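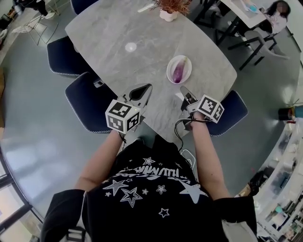 Grasp success is the wrong number to argue over if the question is whether a machine can clear a table. Picking is mostly solved for rigid items. Produce is a fairer test: an eggplant lying diagonally on a small round plate has a glossy skin, a taper, and a plate rim that gets in the way of a low approach. A person holding two hand-held grippers can feel when it starts to roll. A policy trained from that has to infer it from pixels.
— jelldale_ops, 2021-07-27

mckinnon_k wrote:
Disagree on "mostly solved." We ran 100 picks on mixed mugs at the shop and lost 20 of them, all handles facing away. Mugs are rigid.

jelldale_ops wrote:
Was that with a fixed approach angle? If so you measured the planner and left the gripper out of it.

mckinnon_k wrote:
Fixed, yes. Letting it choose the angle doubled the cycle time. My line won't wait for that. A kitchen might.

a_niven wrote:
Alistair Niven here, I do fixtures at Perneo. Two-finger jaws are fine for the eggplant if you close across the narrow axis and limit force. What I don't see discussed is the plate. Lift the vegetable, then the plate, then wipe. Three contact regimes, one end effector. The wipe is where ours fails.

trundadham wrote:
Marble-patterned tops are also unkind to depth cameras. We got holes wherever a lamp reflected. Matte tape fixed it in the lab — no use in a house.

mckinnon_k wrote:
Polarizer?

trundadham wrote:
Helped with the lamp, did little for daylight.

ailsa_m wrote:
I'd put the bar lower. 700 demonstrations of one task in one room gave us a policy that was useful in that room. Moved to the next room, it completed 50 percent. That is still chores done. — Ailsa MacAulay

a_niven wrote:
Half a cleared table means I get up and clear the table. What was the failure mode, stalls or drops?

ailsa_m wrote:
Stalls, nearly all. I'll post the logs once I've split them by object.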